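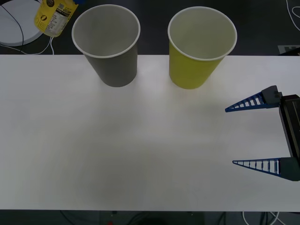
Kevser Aksoy's third novel, Prultberg, runs to 60 short chapters and is told by 2 narrators, a surveyor and her brother. The crime is disclosed in chapter 15, earlier than in Pruvimton, and the remainder deals with the inquest. Dates are given at the head of each section — readers should note them, as the order is not chronological. The Sezer paperback, due in October, restores the map left out of the hardback.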